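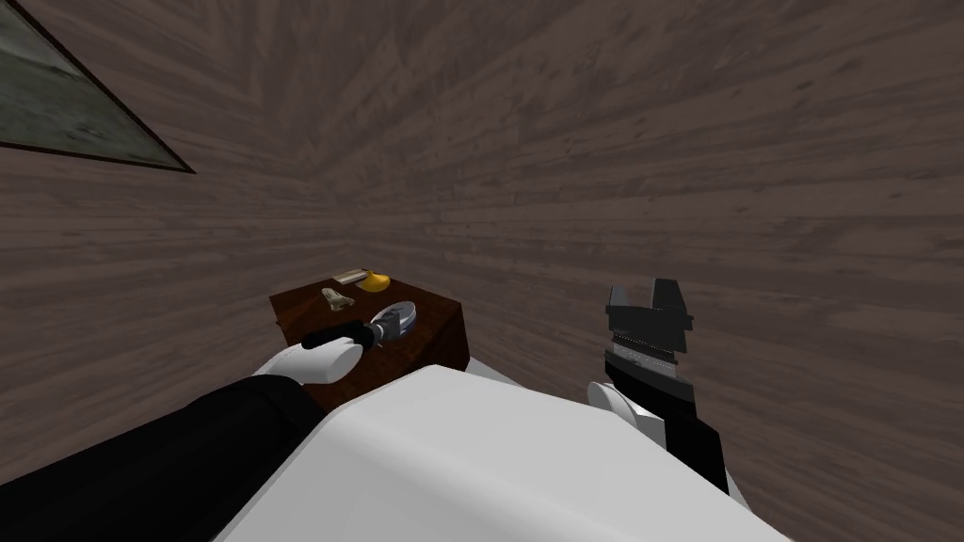 Béla Fülöp wants to know whether it's too late to do anything about his compost heap, which he says has sat there since autumn looking exactly the same, with the potato peelings still recognisable. He wrote in after my bit on leaf mould and asked if he should give up and buy bags like everyone else.

Please don't give up, Béla! March is a very good time to sort out a sulky heap, and mine at Plevley was just as bad last year. I'd been feeding it nothing but kitchen scraps and grass, and it had gone into a sort of grey-green slab (the smell was something else too, my neighbours were very polite about it).

What got it moving was brown stuff. Torn-up cardboard, egg boxes, dead stalks, the paper bags the flour comes in, all of it scrunched so there were air pockets. I forked the whole lot out onto an old sheet, which took most of a morning and did my back no favours, and then put it back in layers with a good handful of cardboard between each. If yours is dry and dusty in the middle, give it a can of water as you go. If it's slimy, leave the can in the shed and add more card.

I used one of the Vandance bins for the second go, the 500 litre one with the lift-off front, and I do like being able to get at the bottom without taking the whole thing apart. But my old heap was held together with string and bits of fence and that rotted down perfectly well once I'd turned it, so don't go spending money on my account.

Size does matter a bit. A little heap in a cold corner never seems to warm up, so if you've got two small ones on the go, tip them together. I did that in spring and by around 42 days later I was already digging worms out of it by the forkful – lovely fat red ones! The potato peelings had gone, though I was still picking out avocado stones and one teaspoon.

A few of you have asked about citrus peel. I put it in, chopped small, and the worms get round to it eventually. Cooked food I keep out altogether after the rat business.

Once it's dark and crumbly I spread it under the beans and the currants and let the rain take it down. The lumpy bits go back in to start the next heap.

Béla, do write again in the summer and tell me how the peelings are getting on. Next time I'll be on to sowing leeks, and whether I've forgiven the pigeons.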